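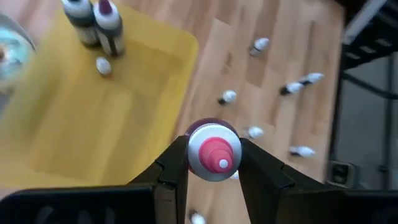

Dropper bottle held in the Podel two-finger gripper, wrist camera view

Podel parallel gripper, narrow fingers
Sold by Adosell, Sostilthorpe

Podel is an electric gripper with two fingers for small and light objects. We sell it for research arms and for teaching cells. The fingers are black and matte, with shallow ridges and a step on the inner edge, so the camera at the wrist has little reflection to fight with.

What we tried

Before we put a gripper in the catalog, we work with it in our own room. For Podel we chose dropper bottles, because many customers ask us about them. The bottles lie on their sides on the floor, in any direction, and the arm must pick each one and put it into the yellow tray. The floor is light wood with visible grain, and this is more difficult for the camera than a plain mat.

We made the same work with the Mykhailiuk gripper, which has wide soft pads. Both were on the same arm, with the same camera and the same controller program. Only the finger offset was changed.

Our notes from the comparison

Approach between bottles: Podel is better. The finger tips are narrow and can go down between two bottles that lie close together. Mykhailiuk often pushed the neighbor bottle away.

Holding: both hold the bottle well in the middle of the body. If the grip is near the cap, the bottle can turn in the Podel fingers. The soft pads of Mykhailiuk forgive more.

Camera view: with Podel both finger tips stay in the picture during the grip. With Mykhailiuk the pads cover a large part of the bottle, and the operator has to guess a little.

Placing: almost equal. With a tray that has a raised rim, please program a higher path before the release.

Noise: Podel is louder when it opens at full speed. At half speed we do not hear it over the arm.

Technical data

Fingers: 2, replaceable
Supply: 24 V DC
Opening: 40 mm
Finger screws: check after every 3,000 cycles
Mounting: flange plate included, camera bracket sold separately

Which one to choose

For bottles, caps, tubes and other narrow parts we recommend Podel. For fruit, bags and objects with unknown shape, take Mykhailiuk. If your parts are heavy or oily, please write to us first, we did not try this.

In the box

Gripper, flange plate, cable, one set of narrow fingers, hex key, printed manual. The arm, the camera and the bottles are not included.

Delivery

Podel is in stock in Sostilthorpe. Spare fingers come again in March, and orders for them are already accepted. For a quote, send us the model of your arm and controller, so we can check the flange and the connector.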